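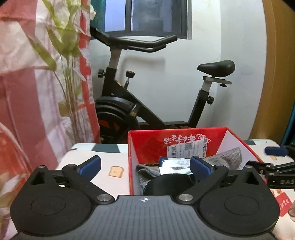 Open red box on the work table, label on the far inside panel. Exercise bike behind.

Filed under: Packaging & Storage | Interviews

Fares Obeidat has been sorting and reusing retail cartons for long enough to have firm views on glue. He runs the small storage service Laken from a flat in Jultstead, where the table does most of the work and an exercise bike stands by the wall. His clients are mostly households that want small goods boxed, listed and put on a shelf in a way that lets them be found again. We spoke at the table.

He began with the red box, which he uses as a test piece when clients ask what can be kept and what should be flattened for recycling.

"The first thing I look at is whether the colour is on the surface only or goes round the rim," he said. "With this one the red carries over the rim and down the far panel. The two sides are pale inside. That tells me where the box will show wear. A scuff on the red shows at once. A scuff on a pale side can be left alone."

Gloss is his second concern. A glossy panel sheds dust and takes a wipe with a barely damp cloth, but pencil will not mark it and most felt pens smear. Obeidat writes contents on a strip of paper tape and puts the tape on an uncoated face wherever there is one.

"People write straight on the shine, then stack another box on top, and by February they have a grey smudge and no idea what is in it."

The far panel has Chinese lettering in a white brush style, upside down from where we sat. Under it is a printed label with a barcode, a QR code and a price of 8元. I asked whether he takes price labels off before a box goes into use.

"It depends on two things, the adhesive and the face. On a coated face a paper label will usually come away if you warm it and pull low, almost flat to the board. If you pull upwards you lift the print. On bare board I don't try. You tear the top layer and the panel is weaker for good."

He prefers to leave a label in place where it sits inside the box. It does no harm there, and a barcode can be useful. Obeidat keeps his list in Karam, a plain stock program that accepts any code as long as it is unique. His own entries begin at 881 and had reached 972 on the morning we met. Where a box carries a shop code he adds it as a second reference.

"The shop code tells you the product. It doesn't tell you which box. If you have two the same, you have two identical codes, so my number has to come first. I have seen lists built on shop codes alone and they fall apart at the first duplicate."

The slight slant of the label did not trouble him. A hand scanner will read a code at most angles if the print is clean. A crease across the bars causes far more failures, and so does clear tape laid over them, which throws the light back.

On filling, his rules are short. Heavy items go in first and flat. Nothing stands above the rim. An open box is not stacked on unless a rigid sheet is laid across the top, and even then he allows one layer only. For shelf storage he leaves a gap of 7 mm on each side so that the box can be drawn out without rubbing its neighbour.

"Rubbing is what kills them. Load hardly matters with small goods. The corners go because somebody drags the thing in and out against the next one."

He cuts his shelf dividers from Emska board, a grey sheet he buys in packs and trims with a steel rule. He has tried corrugated offcuts and gave them up after a winter. The cut edges crushed and the dividers began to lean.

We turned to the question of working in a room that has other uses. The wall behind the table is pale, which he finds helpful when checking edges against the light. He does his packing in the morning and his listing after lunch, and keeps the two jobs apart.

"If I list while I pack, I list what I meant to put in. If I list afterwards, with the box open, I list what is in it."

Clients get a printed sheet for each box with the number, the contents and the date of checking. He rechecks once a year. Around 8 boxes in each hundred need a correction, generally where the client has taken something out and put it back somewhere else. He charges nothing for the correction if the box has kept its number.

I asked what he would do with the red box in the end. He said that it would take stationery or cable ties, nothing oily, and that it would go on a middle shelf with the lettered panel at the back.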